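Finding and fixing a gripper that lets go early

Fault guide for hand-held two-finger grippers, after the Clastlow drops
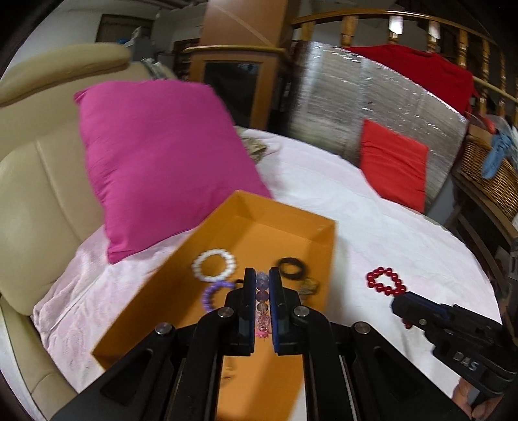
Iolo Hopkin wrote in to ask whether a dropped item always means worn pads, as he had changed his twice and still had things falling out of the fingers halfway through a lift. No, it doesn't. On the grippers we looked after at Clastlow the pads were the cause in a few cases, and the rest came down to loose pivots, a trigger that didn't return fully, or a log that said "closed" when the fingers were still open a little. Changing the pads first is the usual mistake and it can hide the real fault for days.

The steps below are in the order we now use. Small, smooth items such as beaded bracelets show the fault sooner than anything else, so keep a couple by for testing. A block of foam will pass on a gripper that is nearly useless.

What the fault looks like

The fingers close on the item and it lifts normally. Somewhere between the box and the place you are taking it, the item turns or slides down between the pads, then falls. The operator often says they felt nothing change in the handle. If the item never leaves the surface at all, you have a different problem and should start with the trigger (step 3).

One more sign is worth knowing. If the item always leaves towards the same side, suspect the linkage on that side.

Before you start

You will need a small screwdriver that fits the pivot screws properly, a strip of thin paper, a lint-free cloth, a little cleaning alcohol, and thread lock of the low-strength kind. Switch off the recorder and take the battery out. Do not work on the linkage with the trigger held in by tape or a band. Eifion Ruddock did this in January and the band slipped, and he lost most of a fingernail. The spring is stronger than it looks from outside.

If two people are using grippers over the same box, both stop. Put the second one down, well out of reach of the first.

Step 1. Check the pads

Wipe both pads with the cloth and a little alcohol. Let them dry fully. Look along each pad from the side. A good pad is flat and the same thickness from top to bottom. A bad one has a hollow in the middle or an edge that has lifted.

Close the fingers on the paper strip and pull. Do this at the tip, in the middle and at the base of the pads. The pull should feel the same in all three places. If it is easy at the tip and hard at the base, the fingers are not meeting square and new pads won't help. Go to step 2.

We change pads after 2,000 grips or when they fail the paper test, whichever comes first. Always change both.

Step 2. Check the pivots

Hold one finger still and try to rock the other. There should be no play you can feel. If there is, find out which screw it comes from by pressing a fingertip on each one in turn while you rock the finger again. A loose screw can be felt moving under your skin.

Take the loose screw out and clean the thread. Put a very small drop of thread lock on it, then refit it until the play has gone and the arm still swings under its own weight. Back it off slightly if the arm sticks. An overtight pivot gives you slow opening, and people then squeeze harder to make up for it, and the screw works loose again.

Leave it for 20 minutes before you use it. The bottle may say less – leave it anyway.

Do the same on the other side even if it felt sound.

Step 3. Check the trigger return

Squeeze and release the trigger slowly. It should come all the way back without help. On ours, the trouble was fluff from bed sheets and cushion covers, which gets into the slot behind the trigger and packs down hard. Pick it out with a wooden cocktail stick. Don't use a metal pick, as it scores the slide.

Do not oil the trigger. We tried it. It ran beautifully for an afternoon and then collected more fluff than before.

Step 4. Check what the log says

Put the battery back and start the recorder. Close the fingers on nothing, then open them, and read the two values. Then close them on the paper strip and read again. The closed value with the paper should be almost the same as without it.

At Clastlow the closed value had drifted so far that the log showed a full grip with a gap you could see light through. The mechanical fault had been there first. Someone had then reset the zero with the loose pivot still in place, so the error was built into every recording that followed. Nearly 200 recordings had to be marked as bad.

So: never reset the zero until steps 1 to 3 are done. If you are using the Rosser logging program, the zero is under Tools, then Finger Width. In Landum it is set when the program starts, so you only have to restart it with the fingers properly closed.

Step 5. Test it

Pick up a beaded bracelet by one bead and hold it up for a slow count of ten. Turn your wrist to one side, then the other. Put it down. Do this 20 times, with different beads, and include some faceted ones if you have them. One drop is a fail. Go back to step 2.

Don't test over a hard floor. A folded sheet or blanket stops the beads from bouncing under the furniture.

If it still drops things

Swap the gripper with one that you know is good and repeat step 5 with the same person. If the good one drops things too, look at how it is being held. Gripping from the side with a bent wrist stops some people from closing the trigger fully, and they may not notice it when they are tired.

If only the suspect gripper fails, check the finger bases for hairline cracks, using a torch held low. A cracked finger can't be glued. Label the gripper as faulty, remove the battery, and order a new finger set from Grandavel. Quote the side you need, as left and right are sold separately.

Write down the date, the serial number and which step found the fault. Keep the old pads with the note until the repair has passed step 5.

Page last changed Sun 19 November. Paper test added to step 1.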